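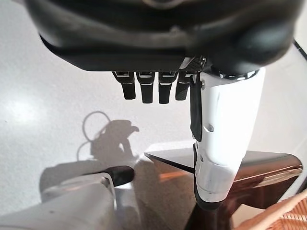 Ah-rin Kwak

Re: [handclub] thumb and fingers, where are we

Hi all,

Answering Dale's message from yesterday, quoted below in pieces.

> Dale Dufour wrote:
> I missed the last two meetings and I see from the picture on the
> club page that the thumb is white and the fingers are black. Are
> these final parts or is somebody still going to reprint? I need to
> know before I do the poster for Irnesell.

Final as far as I'm concerned. The four fingers and the palm stay black and the thumb stays white. Kyung-tae asked about painting the thumb and I said no, paint gets into the joints and we would have to take the whole thing apart again. If you want to draw it on the poster, draw it the way it is. The fourth finger has a different surface from the others, a faint texture like carbon fiber. You don't need to show that.

> What is the strap by the thumb for? It wasn't there in January.

It keeps the thumb cable close to the thumb. In January the cable ran loose and it got caught twice during the basket task. The strap is black and a bit ugly but please do not cut it off. Teodoro has a shorter one on order. When it comes we will swap it and run the close and open test again with 30 cycles before anybody puts a load on the hand.

> Do we have a number for the budget yet? Nerys says 2110, the sheet
> says 1860.

Both are right. 1860 is what we have spent so far and 2110 is what the department gave us. The sheet has a column for each, but the second column is hidden on the shared copy and I don't know who hid it. Nerys, could you unhide it? What is left has to cover the strap, the spare screws for the thumb, and the bus to Irnesell. I would like to keep 50 of it back for the day itself.

> What pose should the hand start in? The rules say "neutral" and I
> can't find where they define it.

They define it in the appendix, second page. Palm down, fingers pointing at the floor, thumb not touching any finger. The palm can be at any height. The judge looks at it from the front and then says go. We have been starting with the fingers straight down and the thumb out to the side at a slant, and Kyung-tae has saved that in the program as "start2". Please don't use "start1". That one is from before we changed the thumb base and it drives the thumb into the first finger.

> Is the left finger supposed to be angled? It looks off to me.

It is a little off. We know. The joint at the top of that finger has some play in it, and when the hand hangs down the finger leans out. It closes fine. I would leave it alone until after Irnesell, but if Teodoro wants to open it up he should do it this week and not later. Whoever does it, please write down which way the metal band goes back on. Last time we had one in backwards and lost an evening to it.

> Last thing, can I use the Gil software on my own laptop or does it
> have to be the lab one?

You can use your own for editing poses. To move the hand it has to be the lab machine, the license for the driver is tied to it. Save your poses in the folder called Godudness (Kyung-tae named it, ask him) and put your initials in the file name. If you change the thumb limits, tell the list first. I set them low on purpose. The end of the thumb narrows down a lot and I don't want it pushed into the tabletop at full force.

Other things that are open:

The wrist camera sees the thumb well from where it is now, and the fingers too, but it also picks up glare from the fingers when the bright lights are on. I'd like to try a practice session with half the lights off. We can't control the lighting at the competition, so we should have settings saved for both.

Practice order for the next meeting is Nerys, then Dale, then me. Kyung-tae will sit at the computer. Bring closed shoes, the lab manager asked again.

The team from Flurkton wrote to ask if we would share our finger drawings. I have no problem with that but would like to hear from the rest of you before I send anything. If I don't hear a no by the end of the week I'll send them the finger files and leave the thumb out, the drawing for the thumb base is out of date anyway.

Ah-rin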